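Plundwood Wreath and Garland Notes

README for the pattern files

Hello, and thank you for downloading these! Plundwood is a small collection of written patterns for door wreaths, table garlands and other bits of seasonal making, gathered over several winters at the craft evenings in Udville. I type them up, Ifeanyi Nwachukwu checks my spelling and (more to the point) my measurements, and between us we have reached 43 patterns, with a few more still on scraps of paper in my sewing tin.

What is in the folder

patterns: one plain text file for each make, with a list of what you need at the top and the steps underneath.
supplies.csv: ribbon widths, wire thicknesses and the names of the bases we used.
notes.txt: my own ramblings, which you are very welcome to skip.

Each pattern is marked 1, 2 or 3 for difficulty. A 1 can be finished in an evening with a cup of tea going cold beside you, and a 3 (the Dronudstead holly ring, I'm looking at you) may want a whole weekend and a patient friend to hold the wire.

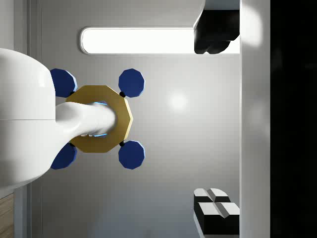
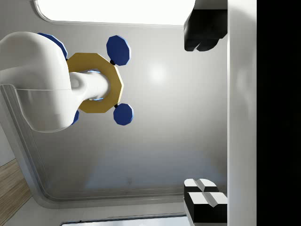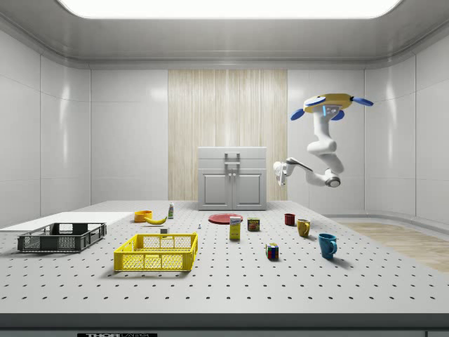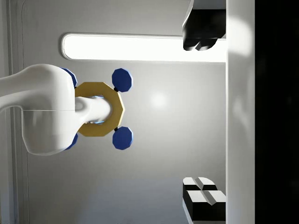

Measurements

Everything is in millimetres, and ribbon lengths include enough for a generous bow. The big garland needs 800 of ribbon for each swag, but if you like a neater, flatter bow then 700 will do nicely. Wreath sizes are measured across the outside of the bare base, before any greenery goes on, so do leave room on your door for the fluffy bits!

Known problems

The Bautista garland has two steps numbered 6. Do them in the order they appear and it comes out fine. The felt robin is missing his wing template, as I lent it out in November and am still waiting to have it back.

Using and sharing

Please make as many as you like, for yourself, for presents or for the school fair. If you pass the files along, keep this README with them so people know where they came from. Corrections are always welcome, and so are new patterns, however rough. Write the steps as you would say them aloud to a friend and I'll tidy up the rest.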